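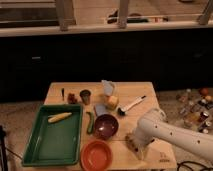 Judit Boros wrote on October 29, 2025:
> Could the list clarify whether episodes in which the operator hesitates for more than 2 seconds should be discarded before training? Our group at Girnwood has kept them so far.

Dear Judit, dear colleagues,

The Cornura guidelines, as revised in September, ask sites to keep such episodes and to mark them in the log. Please discard an episode only if the remote link dropped. The tabletop tasks with bowls, tray and toy food follow the same rule – no separate form is needed.

Each operator should record 31 demonstrations per task, with a break after every 8. Logs should be sent to the Flustville office.

With kind regards,
Nest Prothero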